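Stopping the drying out: student rooms and indoor air in Wullport halls
Project report, second term
Group: Declan Phelan, Haruna Takeda

Why we did it

Everyone in our block complains about mould from October on. The hall office says open a window. Students say it's freezing and the heating goes off at 11pm. We wanted to know who is right, or if both are. Original plan was the whole of Wullport halls, got cut down to our own block, Indberg, as the other wardens didn't reply in time.

What we measured

Humidity and temperature in 4 rooms, over 2 weeks. Two on the ground floor, two at the top. Loggers were lent by the department (the Gowda ones, grey, not the older type which drift). Set to one reading every ten minutes. Placed on the desk, away from the radiator and off the window sill. Room 3's logger was moved by the occupant on the Monday and we left that day out.

Also a short diary – when they showered, when they dried clothes, when the window was open. Diaries were patchy. One person filled hers in all at once at the end, we think.

Results

Over 3000 readings kept after cleaning. Haruna did the cleaning in a spreadsheet, the formula is in appendix B.

Ground floor rooms were damper the whole way through. Night was worst. Humidity climbed after midnight with heating off and came down mid morning. We expected showers to be the big thing, but the bathroom fans seem to cope with those. Clothes drying was the big one. Every diary entry for a drying rack matches a long hump on the graph, sometimes lasting until the next day. Short showers hardly show.

Window opening helped in the day. At night the effect was small and the room got cold fast, so fair point to the students there.

The top floor rooms were drier but one of them still has mould, behind the wardrobe on the outside wall. Our guess is cold wall and no air gap. We did not measure wall temperature. Should of asked for a surface probe at the start.

Storage

We added this section late, after the supervisor asked where people keep things. Small rooms, no cupboard apart from the wardrobe, so stuff lives on the bed or under it. Towels were mentioned in all the diaries, usually as the last thing to dry. Boxes pushed against the outside wall stop air moving, and cardboard takes up damp.

Cardboard trays on the bed, snack packet in front of one, towel and pencil case in the other

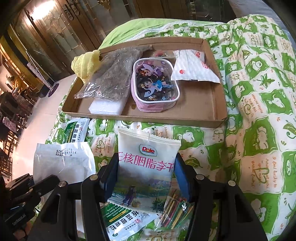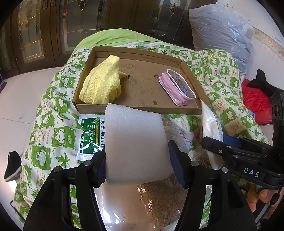
Problems

Two weeks is short. The weather was mild for most of it, so a cold spell would probably give worse numbers. Four rooms is not enough to say anything about the other blocks, which have different windows. No empty room to compare with, we asked and were told they were all let.

We also wanted to try a small dehumidifier (Droltis, the cheap one) in one of the ground floor rooms but it arrived after the loggers had to go back. Still in its box in Declan's room if the next group wants it.

Recomendations

A shared drying room. The old bike store has a vent and a socket already. Heating on low overnight in place of fully off, at least on the ground floor. Wardrobes pulled a hand's width off outside walls – costs nothing and could be done over the break.

Hall office has a copy of the graphs. No reply yet.

Who did what

Declan – loggers, diaries, photos, this write up. Haruna – data, graphs, appendix A and B. Both did the talk.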